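Casual floor cleaner and attendant, Pindamby Hall

Pindamby Hall is looking for one person to look after the timber-look floors in the main hall and the two side rooms. The position is casual to begin with, 10 hours a week, and starts in May.

The work
Most of the job is sweeping, damp mopping and buffing out scuffs between bookings. The main hall gets heavy use from dance classes, Quartey Playgroup and the indoor bowls crowd, and the middle of the floor marks first. You will also:
- pick up grit and litter before the mop goes down
- lift old tape and paper markers left by hirers, without pulling at the finish
- put out and stack chairs (felt feet only)
- note any gouges or lifting seams in the floor book
- lock up by 9 pm when rostered on

Shifts are early morning or late afternoon. We can be flexible about which, but not both in one day.

What we need from you
Some cleaning experience, paid or otherwise. You should be comfortable kneeling and able to lift chairs in stacks of 4. A driver's licence is handy for trips to the Brirton store but isn't required. We supply the mops, pads, cleaner and gloves. Please don't bring your own products, as some leave a film on the finish.

A police check is required and we will cover the cost.

How to apply
Send a one-page letter and the names of two referees to Lacey Furnival at the hall office, or drop them in the box by the side door. Questions about hours and pay can go to Iddrisu Owusu, mornings only. Applicants we wish to meet will be asked to come in for a short walk-through with Akua Odoi.
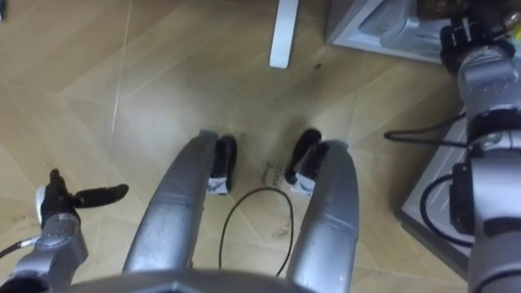
Floor with scuffs and smudges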